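Guides > Adari hand grippers > Section 4: Teaching a tidy-up chore

Last updated: January

4. Teaching a tidy-up chore

I get asked every week if the machine can do the dishes yet. No! It can put small things into a basket, on a good day, if you've shown it how enough times. This section is how I do the showing, and I've tried to leave in the parts I wish had been in the guide I started with.

You work the grippers with your own hands and the arm learns from the recordings later (Section 6 covers the learning part, so skip ahead if that's all you came for). What you're doing here is an ordinary chore, done slowly, many times over. My set has 338 good runs for the basket chore. Tegwen Harries did 900 for hers and got a steadier arm out of it, so take my number as the low end.

Setting up

1. Clear the table down to what the chore needs. For this one I use a basket and whatever is going into it.

2. Fix the tabletop so it can't creep. A table that slides a little on every run will teach the arm some very odd habits.

3. Run each cable off the table on its own side – left cable to the left, right cable to the right. Crossed cables tug at your wrist right when you're lowering something.

4. Put the basket where both hands can reach it. I like it at a slant, and I shift it a bit between runs so the arm doesn't just memorize one spot.

CAUTION: Start with sealed or empty containers if you can. Anything full of small bits is a brave choice for a first afternoon, and you'll be on your knees with a dustpan.

Doing a run

5. Take the container by its rim with one gripper, and keep the other one low and open, out of the way until you want it.

6. Lift before you move sideways. Come up higher than feels natural, cross over, then lower.

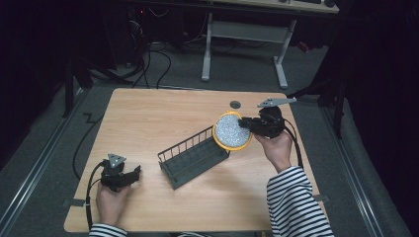
Mirta Quezada: I followed steps 5 and 6 for a week and my arm still knocks the basket over one time in four. My kid can do this with a cookie in his other hand. Are we really calling this housework?

Fair question, Mirta! I'd call it one small slice of housework. One in four is about where I was too, and what helped me most was slowing down the last few inches. The arm copies your hurry along with everything else. I also threw out every run where I'd fumbled and fixed it in a rush, and that hurt, but the knocks went down.

7. Let go, wait a beat, and bring both grippers back to the near edge of the table.

8. Stop the recording before you chat, scratch your nose or reach for coffee.

NOTE: If you change what you're picking up, start a new folder. I once mixed two chores in one folder, 2465 clips in all, and sorting them took me most of a month.

Checking the fingers between runs

9. Open the gripper all the way over bare table and look down at the pads. You want a wide gap, with the two pads leaning the same amount, one mirroring the other.

10. Check the small holes along the top of each pad. If you can wiggle a pad with your thumb, stop and tighten it up before you go on.

11. Close and open a few times with nothing in between. It should feel the same each time – no catch, no grit.

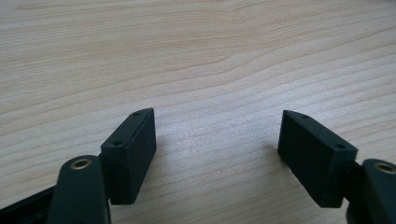 Csenge Simon wrote to me that she skips this check completely and trusts the arm to cope, and that if a machine can't handle a slightly loose finger it has no business in a kitchen anyway. I see her point, and I hope the arms get there. Mine hasn't. A pad that sat crooked for one evening cost me that whole evening's runs.

12. Wipe the pads with a dry cloth and set the grippers down open. I never leave mine squeezed shut overnight.

If the arm does well on the basket after training, try the same chore with a different container before you move on to Section 5. Mine fell apart the first time I did that, and another 40 minutes of runs with the new container got it going again.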